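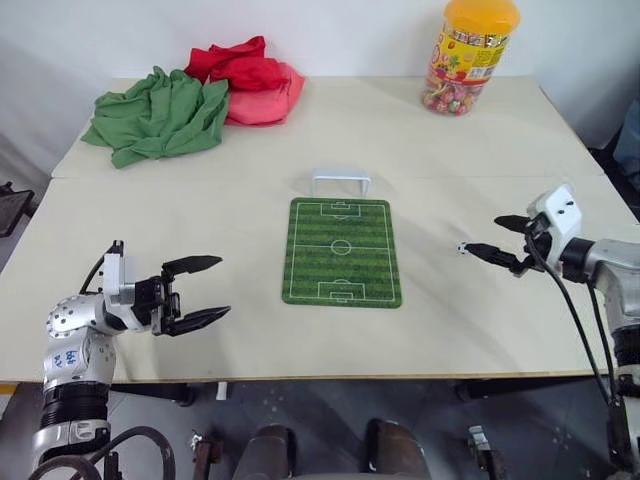
글쓴이 키건 산두(Keegan Sandhu) | 스킬리바인 로봇 동아리 | 10월 23일 | 사용 후기

무라드(Murard) 탁상 미니 축구 세트, 한 달 굴려 본 후기

저희 동아리는 가을마다 독비(Dokby)컵이라는 교내 대회에 나가요. 양팔 로봇으로 작은 물건을 옮기는 종목이 있는데, 올해 과제 중 하나가 "공을 집어서 경기장 안에 놓고 골대로 보내기"로 나왔거든요. 규정집에는 경기장 크기가 손바닥 몇 개 수준이라고만 적혀 있고 정확한 도면은 대회 2주 전에 준다고 해서, 일단 연습용으로 뭐라도 사자! 하고 고른 게 무라드 미니 축구 세트입니다. 원래 책상 위에서 손가락으로 공 튕기면서 노는 장난감이에요. 로봇용 아니고요 ㅎㅎ

먼저 매트 얘기부터. 모서리가 둥근 초록색 직사각형이고 잔디 줄무늬가 진한 초록, 연한 초록으로 번갈아 들어가 있어요. 센터서클이랑 하프라인, 페널티 구역까지 하얀 선이 다 있습니다. 장난감치고 선이 꽤 또렷해서 마음에 들었어요. 저희는 "공을 센터서클에 놓기", "페널티 구역 안에 놓기" 이런 식으로 단계를 나눠서 연습하는데, 따로 테이프를 붙이거나 종이를 출력할 필요가 없더라고요. 작년에는 A4 용지에 매직으로 동그라미 그려 놓고 했던 걸 생각하면... 네, 많이 발전했습니다.

줄무늬가 의외로 쓸모 있었어요. 조종하는 사람이 화면으로만 보면 그리퍼가 앞으로 얼마나 나갔는지 감이 잘 안 오는데, "지금 밝은 줄 위야, 한 줄만 더 가" 이렇게 말해 주면 바로 알아듣거든요. 저희 테이블은 크림색이라 초록 매트가 확 튀는 것도 좋고요. 배경이랑 색이 비슷했으면 꽤 고생했을 것 같아요.

골대는 흰색이고 아주 단순하게 생겼어요. 위에 납작한 가로대 하나, 얇은 다리 두 개. 예쁘긴 한데 가벼워서 팔이 스치기만 해도 밀립니다. 이게 사람이 손가락으로 놀 때는 아무 문제가 아닌데 저희한테는 꽤 커요. 골 넣는 연습을 하다가 골대를 밀어 버리면 처음부터 다시 맞춰야 하니까요. 저희는 매트 위에 세우지 않고 먼 쪽 가장자리 바로 뒤에 세워서 씁니다. 매트 위에 세우면 매트가 같이 끌려가는 일이 있었는데 뒤로 빼고 나서는 골대만 다시 세우면 돼요. 대신 벽도 흰색이라 멀리서 보면 골대가 잘 안 보인다는 의견이 있었습니다. 다음에 살 때 다른 색이 있으면 그걸로 하고 싶어요.

그리고 공. 이 후기에서 제일 하고 싶은 말이 공 얘기예요. 진짜 작습니다!! 흑백 축구공 무늬까지 제대로 들어가 있어서 처음 상자 열었을 때 다들 귀엽다고 난리였는데요, 저희 팔에 달린 그리퍼가 끝이 뾰족한 두 손가락짜리라서 공에 비하면 엄청나게 커요. 오른손 아래쪽 손가락 끝에 공이 닿아 있는 걸 보면 거의 이쑤시개로 콩 집는 느낌입니다(이쑤시개가 훨씬 크다는 게 문제지만요). 게다가 매트 밖 맨 테이블에서 집을 때가 제일 어려워요. 조금만 비스듬히 들어가도 공이 데구루루 도망갑니다.

한 달 동안 기록한 걸 옮겨 보면, 공 집기 시도가 모두 904번이었고 그중에 제대로 집어서 매트 위에 놓은 게 292번이에요. 처음 보면 형편없는 숫자 같죠? 저도 그랬어요. 근데 첫 주에는 거의 다 실패였고 최근에 오면서 확 올라온 거라 저는 만족합니다. 하비에르(Javier)는 저희가 쓰는 연습 기록 프로그램 이름인데, 성공한 것만 따로 점수를 매겨 줘요. 지난번 연습에서 처음으로 80점을 넘겨서 다 같이 소리 질렀습니다.

요령을 좀 적어 둘게요. 같은 걸로 연습하실 분들 참고하세요.

손가락을 활짝 벌린 채로 내려가지 마세요. 공보다 조금만 넓게 벌리고 내려가는 게 훨씬 잘 집혀요. 저희도 처음에는 넓게 벌리면 안전할 줄 알았는데 닫는 동안 공이 먼저 밀려나더라고요.

위에서 수직으로 내려가는 것보다 옆에서 낮게 들어가는 쪽이 저희 팔에는 맞았어요. 손목에 붙은 하우징이 커서 수직으로 세우면 조종하는 사람 눈에 공이 가려집니다. 이건 장비마다 다를 거예요.

쉬는 손은 매트 밖에서 기다리게 하세요. 오른손으로 공을 다룰 때 왼손이 경기장 위에 있으면 꼭 한 번은 부딪혀요. 양팔이니까 양손을 다 써야 할 것 같은 마음은 이해하는데 공 집을 때는 참는 게 낫습니다. 그리고 손목에서 늘어지는 케이블! 팔을 앞으로 뺄 때 이게 테이블 모서리에 걸리지 않는지 한 번씩 봐 주세요. 저희 팀은 이걸로 두 번 멈췄어요.

여분 공은 무조건 사세요. 기본 구성에 들어 있는 것만으로는 불안해요. 떨어지면 바닥에서 찾는 게 일인데, 저희 연습실 바닥이 짙은 회색에 점점이 밝은 무늬가 있어서 흑백 공이 기가 막히게 숨습니다. 연습 시간 중에 바닥을 기어 다닌 시간을 합치면 얼마나 될지 계산하고 싶지 않네요.

내구성은 아직까지 괜찮아요. 매트에 그리퍼 끝이 몇 번 쿡 찍혔는데 선이 지워진 곳은 없고, 골대도 테이블에서 두 번 떨어졌지만 멀쩡합니다. 매트는 처음 펼쳤을 때 가장자리가 살짝 떠서 하룻밤 책으로 눌러 뒀어요. 그다음부터는 얌전합니다.

가격 얘기도 해야죠. 저희는 동아리 비품비로 샀고, 대회용 정식 연습판을 주문하는 것보다 훨씬 쌌어요. 물론 정식 연습판은 치수가 딱 맞게 나오니까 도면이 공개되면 그쪽으로 갈아탈 수도 있습니다. 그래도 그 전에 손을 푸는 용도로는 이만한 게 없다고 생각해요. 신입 부원들이 겁내지 않고 조종기를 잡는다는 것도 장점이고요. 네모난 블록 옮기기를 시키면 금방 지루해하는데 축구라고 하면 줄을 섭니다.

아쉬운 점을 다시 모으면 골대가 너무 가볍다는 것, 공이 잘 사라진다는 것, 그리고 설명서가 놀이 규칙만 잔뜩 있고 치수가 한 줄도 없다는 것. 결국 자 들고 직접 쟀어요. 저희처럼 이상한 용도로 쓰는 사람이 많지는 않겠지만 크기 정도는 적어 주면 좋겠습니다.

별점은 다섯 개 중에 네 개 줄게요. 사람끼리 노는 용도로만 사시는 분이면 공이 작다는 것만 감안하세요. 로봇 팔로 연습하실 분이면 골대 다리에 붙일 양면테이프도 같이 장바구니에 넣으시고요. 독비컵 끝나면 왼손으로만 집었을 때 기록도 추가해 둘게요. 지금은 오른손이 압도적으로 잘합니다.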